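Small stove, small counter: quick tips

Posted Wednesday, in between loads of dishes

Got a little white coil stove like mine? Not much room on it, not much room next to it. Few things that help.

Pan on the back burner. Handle turned to the side, never out over the front edge. Small saucepan = small burner, otherwise you're just heating the kitchen.

Lids. The eternal problem. Glass ones especially, they drip everywhere. Tip the lid away from you when you lift it so the steam goes out the back, let it run off over the pan for a second, then put it down on a folded towel. Not on bare wood, it leaves a ring. (Ask my counter. Got 3 of them.)

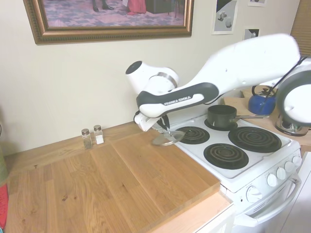 Glass lid, saucepan at the back right, front burners free.

Rings already there? Fine sandpaper, go with the grain, wipe, then oil. 2 thin coats beats one thick sticky one. Leave it overnight. I use the Stivdale board oil, any food safe mineral oil will do teh same.

Cutting board next to the stove is handy for scraping onions straight in, but pull it back a bit when a front burner is on. Learned that one by smell.

Coils: let them cool completly, unplug, wipe with a damp cloth. Don't soak them ever. Drip pans can soak, hot water and baking soda, 20 minutes or so.

Knobs pull straight off on most of these. Wash in the sink, dry well before they go back on.

More later, oven door is next. Its bad in there.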